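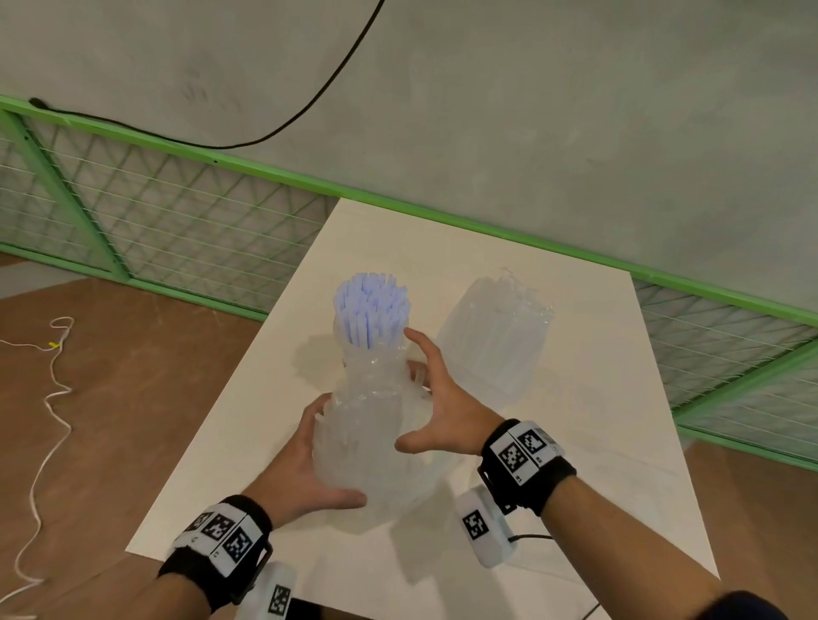 Nicanor Vallejo 读完本节初稿后批注：照你们的写法，整套系统里没有一个模块犯错，瓶子大概是自己想不开。他要求我们把“位姿短暂失准”改成“左臂横着推了出去，安全层在旁边看着”。我们接受了前半句。后半句经过讨论，也接受了。

**图 3** 双手握持透明瓶时的腕部标记布置。左手环握瓶身下部，右手指尖接触瓶肩；双腕黑色绑带上的白色块体印有方形黑白标记，腕下白色装置上另有标记。后方为另一件透明物体。

### 5.3 失效分析：过期的腕部位姿如何通过安全检查

前两节报告的成功率令人愉快，因此本节讨论失败。Lonar 的输入是人手演示：腕部标记给出双腕的六自由度位姿，手指姿态由另一路估计，两者合并后重定向到 Moneck 双臂平台。在 Paredes 测试间完成的 2000 次回放与遥操作中，日志共记下 12 次左右腕位姿异常，其中 3 次演变为与物体的非预期接触。比例很小，小到足以在摘要里省略，初稿的摘要也确实省略了。

我们起初把这些接触归为“抓取失败”，与手指打滑、物体摆放偏差列在同一行。直到 2020年7月16日的一次遥操作中，左臂在没有任何对应指令动作的情况下横移，把台上的透明瓶推离了夹持位置，操作者按下急停，这一行才被拆开。操作者的口述记录十分简短：手没动，机器动了。软件的记录则长得多，而且通篇表示一切正常。

#### 5.3.1 故障链

事后重放原始数据，故障可以分解为几个环节。单独看，每个环节都有合理的设计理由，评审时也都有人为之辩护。

起点是平面标记的位姿二义性。当方形标记在图像中较小、且接近正对相机时，透视形变微弱，两个朝向不同的解会给出相近的重投影误差。这在文献中早有充分讨论，我们在相关工作一节里也恭敬地引用过，随后在实现中选择了误差较小的那个解，不问它与上一帧是否相差悬殊。噪声稍有变化，解便翻到另一侧，腕部坐标系随之绕标记面内的某一轴跳转。

腕带上安排多个朝向不同的标记，原意正是消除这种二义性。图 3 中的右腕便有一块图案朝外、一块斜置于上方；只要两者同时被可靠检出，联合求解几乎不会翻转。问题在于“同时”。双手握持物体时，腕部的转动会使部分标记侧对相机，手掌、前臂和装置外壳也会互相遮挡。联合求解退化为单标记求解时，程序不会发出任何声音。它返回一个位姿、一个看上去相当体面的误差值，以及一个内容为“有效”的标志位。

第二个环节是平滑滤波。滤波器能识别出跳变，这一点值得肯定。它的处理办法是拒绝新的观测，保留上一个可信位姿，等待跟踪恢复。等待上限为 700 毫秒，数值来自三月的一轮调参，当时的目标是让演示曲线好看。曲线的确好看。超过上限后，滤波器认定世界已经改变，于是重新初始化，接受当前观测。若此时单标记解仍停在错误的一侧，系统便以充分的信心接受一个错误的腕部朝向。

由于重定向以腕部坐标系为基准，而工具中心点与腕部原点之间有一段固定偏置，朝向错误会被换算为位置错误。人的手腕没有移动，机器人末端却得到了一个横向目标。控制器按照加速度限制平稳地执行了它。从轨迹平滑性指标看，这是当日质量最高的动作之一。

第三个环节最令人难堪。看门狗模块 Brevine 负责检查数据新鲜度：腕部位姿的时间戳若超出允许范围，双臂应当停止。滤波器保留旧位姿时，却把输出时间戳更新为当前时刻。写这一行代码的理由在注释中保存完好，译出来是“避免下游误报”。下游果然没有误报，也没有报。Brevine 每个周期都收到一份日期崭新的旧消息，逐一盖章放行。

#### 5.3.2 透明物体的贡献

我们原本指望碰撞检查兜底。目标位姿即使荒谬，只要规划路径穿过已知障碍，执行就会被否决。遗憾的是，障碍必须先被看见。

图 3 所示的瓶子由许多半透明的分段塑料构成，下部鼓出，瓶颈收窄，置于白色台面上。对主动式深度相机而言，这种物体近乎一种礼貌的缺席：一部分光穿过去，一部分光被曲面折向别处，返回的深度或为空洞，或落在后方台面。点云滤波又把残余的稀疏点视为离群点清除。最后留在碰撞地图里的，是瓶口那束浅蓝色吸管的若干碎片，悬在台面上空，下面什么也没有。规划器绕开了吸管的上半截，并认为自己已尽到责任。

图中后方的另一件透明物体在碰撞地图里有类似遭遇。它颜色极淡，与台面几乎融为一体，边缘参差，适合用来提醒感知模块保持谦逊。在重放实验中，我们把规划目标设在它的另一侧，规划器给出的路径从它中间穿过，估计间隙充裕。

还需说明一点：透明物体与位姿翻转之间没有因果关系，标记贴在腕上，与瓶子是否透明无关。二者只在后果上相遇。如果台上放的是一个不透明的盒子，左臂仍会收到错误目标，碰撞检查却多半会拦住它，我们也就会继续把标志位当作事实，也许直到论文发表之后。从这个意义上说，选用透明瓶是本项目做过的最严格的安全测试，虽然计划书里它的用途是“增加视觉多样性”。

#### 5.3.3 为何此前没有发现

日志格式负有部分责任。我们保存了滤波后的位姿，没有默认保存每帧参与求解的标记编号，也没有保存被舍弃的另一个候选解。分析人员看到的是一条平稳的线，中间有一小段水平，随后转向别处。水平段被理解为操作者停顿。人在对准瓶肩时确实常常停顿，这个解释便一直无人追究。

评价指标也帮了忙。任务成功的判据为物体最终处于目标区域内，至于它是被放进去的还是被推进去的，判据没有意见。所列接触事件中，有一次的瓶子恰好停在目标区域内，于是被记为成功，并计入初稿的总表。修订后的总表已将其移出。我们在组会上为此默哀片刻，主要是为那一行加粗的数字。

另一个原因属于分工问题。标记检测、滤波、重定向和看门狗由不同的人维护，接口文档写明了每个字段的类型和单位。“时间戳”一栏写的是双精度、秒。它究竟指观测时刻还是发布时刻，文档没有写，各方便按对自己最方便的含义理解。滤波模块把它当作发布时刻，Brevine 把它当作观测时刻，两边的单元测试全部通过。

#### 5.3.4 修改

时间戳的改法最简单，也最该早做。位姿消息现在携带两个字段，分别记录图像曝光时刻与消息发布时刻，任何模块都无权改写前者。Brevine 只看曝光时刻。滤波器仍可在短时遮挡中保留旧位姿供显示使用，但该位姿附有“保持”状态，控制器收到后减速至停止，不再执行新的横向或旋转目标。

对于单标记求解，我们保留两个候选解及各自的重投影误差。误差之比过于接近时，结果标为“二义”，不得用于重新初始化。恢复跟踪须满足以下条件：

- 至少有朝向不同的标记被联合检出，且联合解与各单标记候选之一相容；
- 新旧腕部朝向之差处于人手在该时间间隔内可达到的范围；
- 操作者重新踩下使能踏板。

最后一条引起过争论。反对意见认为它破坏演示的流畅性，数据里会多出停顿。支持意见认为机器突然横移对流畅性的破坏更大。争论到此结束得很快，尤其是在反对者亲自操作了一次故障注入之后。

碰撞检查方面，我们没有找到让深度相机看见透明瓶的可靠办法，因而改为对无深度区域采取保守解释。台面范围内，凡深度缺失且无法由视角遮挡解释的体素，一律视为占据。代价是规划器变得神经质。台面反光偶尔会形成一小片“障碍”，双臂为避让一块空气而停下。按现有配置，这类误停需要操作者确认后继续。我们宁可在论文中承认机器怕空气，也不愿再次解释它为何不怕瓶子。

末端接触力也加入了停机条件。此前力信号只用于判断抓取是否完成，停机逻辑并不读取它，尽管两段代码在同一个文件里相隔不远。新的条件在抓取阶段之外启用，阈值按空载自由运动标定；进入抓取阶段后，只监测与预期夹持方向不一致的分量。该方法对推倒轻质物体帮助有限。一个轻的塑料瓶所能提供的阻力，往往还不及线缆拖拽造成的扰动，把阈值调到能察觉它的程度，机械臂便会被自己的电缆吓停。

#### 5.3.5 复验与遗留问题

复验以故障注入为主。我们在记录数据中人为屏蔽标记，使求解退化，再将候选解强制切换到错误一侧，观察控制器输出。旧版本重现了横移；新版本进入保持状态，随后停止，等待踏板。对前述全部异常片段的离线重放给出相同结果。由于离线重放不包含操作者的反应，这些结果只能说明错误目标不再被下发，不能说明现场风险已经消除。

遗留问题仍有几项。绑带在前臂上会缓慢滑动，标记之间的相对关系虽由块体保证，块体与手腕之间的关系却由织物和乐观精神保证。目前的做法是每段演示开始前做一次手掌贴台的标定，若结束时的残差超限，则丢弃整段数据。滑动若发生在中途又滑回原处，我们无从得知。

桌面线缆是另一项。腕部装置带有连线时，线缆可能在大幅动作中牵动装置，产生与位姿翻转相似但幅度较小的偏差。现有检测不区分二者，统一停止。对安全而言足够，对诊断而言等于没说。

此外，两腕标记编号的查找表仍以配置文件形式存放，左右互换不会触发语法错误。启动检查现在要求操作者先举左手。检查上线当天便拦下一次左右颠倒的配置，提交者为本文作者之一，署名顺序未作相应调整。

Vallejo 对修订稿的第二轮批注只涉及一处：他要求删去“极端罕见条件”中的“极端”。我们查阅日志后，把“罕见”也删了。故障注入脚本与修改后的消息定义随补充材料提供，旧版滤波器一并附上，时间戳那一行保留原注释。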